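Home Staging and Time on Market in Virosholm
Student project report, Real Estate Principles
Group members: Drita Jurić, Usman Kazmi, Nahom Moges

We picked this topic after Usman's parents sold their house and got three completely different opinions on whether to leave the furniture in. We wanted to know if staged homes in Virosholm sell faster than empty ones, and we had a great time finding out!

Our listings came from the archive at Lalus, a local brokerage that let us work in their office for a whole afternoon (thank you, Rania Haddadin, for answering every one of our questions). We went through 235 closed sales of single-family homes and marked each one as staged, lived-in or empty, going by the listing photos. Nahom built the spreadsheet and Drita checked the dates against the county records, which took much longer than we planned.

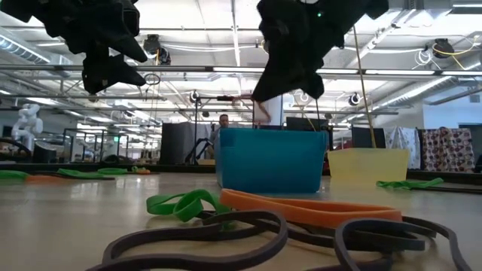 Figure 1. Tabletop with rubber bands and plastic bins.

The staged homes went under contract 9 days sooner than the empty ones, comparing medians. That was a bigger gap than any of us had guessed! Lived-in homes landed in between, closer to the staged group. The difference was strongest in smaller houses, and we think buyers have trouble picturing where a bed or a dining table would go when the rooms are bare.

Price was messier. The average staging bill in our records was $1,556, but we couldn't tell if sellers earned it back, as the staged homes were also in nicer neighborhoods to begin with. Our instructor, Milovan Mujić, suggested comparing homes on the same street, so we tried that for the Sachdeva subdivision and ended up with only four usable pairs. Way too few, but a fun exercise.

If we did this again we would add condos and separate the winter sales. Listings that went up in November sat longer no matter how they were furnished, and we'd love to know why.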